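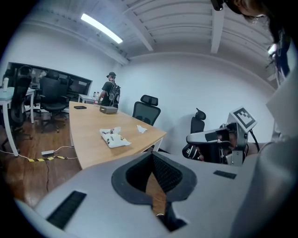 Vellevov Floor Oil: Assessment after One Season of Use
By Remo Rinaldi
June

The reading room of the Branden Institute was laid with oak boards when the building was extended, and the floor has been oiled every year since. For most of that period the Institute used a solvent-based product supplied by Dal Bello. When that product was withdrawn from sale, the buildings office was asked to find a replacement and to report on its performance. Vellevov was selected after a short trial on spare boards, together with a second oil from Loden.

Vellevov is sold in tins of 3 litres. The instructions are printed inside the lid, where they are soon covered in oil, and staff are advised to copy them out before starting. The floor must be swept, washed and left to dry overnight. The oil is then worked into the boards with a cloth pad and the surplus wiped away after 25 minutes. This interval matters a great deal. On the trial boards, surplus left for an hour became tacky and had to be removed with a scouring pad, leaving a dull patch which a second coat did not fully hide.

The smell is mild and had cleared by the following morning with two windows open. The room was closed on Tuesday evening and readmitted readers on Thursday, one day sooner than the former product allowed. The colour is slightly warmer than before. Boards beside the south windows, which had faded, now match their neighbours more closely, although the difference can still be found by anyone who looks for it.

Resistance to wear has been good. The strip between the door and the issue desk receives the heaviest traffic and has kept an even finish through the winter. Chair legs have marked the surface beneath the long tables, as they did under the previous treatment, and felt pads remain necessary. Water wiped up promptly leaves no trace. A vase which leaked over a weekend left a pale ring, and this was removed by rubbing in a small amount of fresh oil.

The cost for the whole room was 471 euros, pads included. Loden was cheaper, but it required a third coat and remained slippery underfoot for some days. The buildings office considers Vellevov suitable for rooms in daily use and will order it again. It is less suited to stairs, where the wiping stage is awkward.

Comments

M. Has anyone used this on beech? Ours drinks up everything we put on it.

Old Joiner: Wash used cloths or lay them flat outdoors to dry. Oily rags in a heap can catch fire.

Petra: We have had the Loden down for a year and it did stop being slippery, but it took 20 days.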